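3. Wasser einfüllen

Bei mir kommen 425 ml in die Vase Trerik, handwarm und frisch aus der Leitung. Dann das Tütchen Frischhaltemittel dazu und einmal umrühren - fertig!

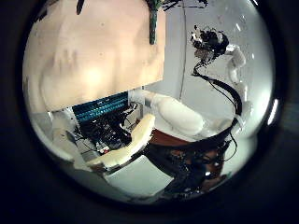
4. Stiele anschneiden

Schräg, mit scharfem Messer, und zwar jeden einzeln. Ich nehme 2 cm weg, bei Rosen gern mehr. Blätter, die später im Wasser stehen würden, streife ich gleich mit ab.

Achtung: Haushaltsschere bitte liegen lassen, die quetscht nur!

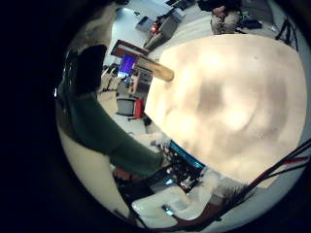 Danach zügig ins Wasser damit, sonst trocknen die Schnittstellen an. Enikő Hegedűs schwört auf 20 Minuten im tiefen Eimer, bevor die Blumen in die Vase kommen, und das mache ich inzwischen auch so.

5. Papier abnehmen

Erst jetzt, und von unten nach oben.
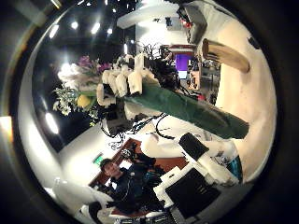 Abb. 9: Strauß mit lila, gelben und weißen Blüten in grünem Papier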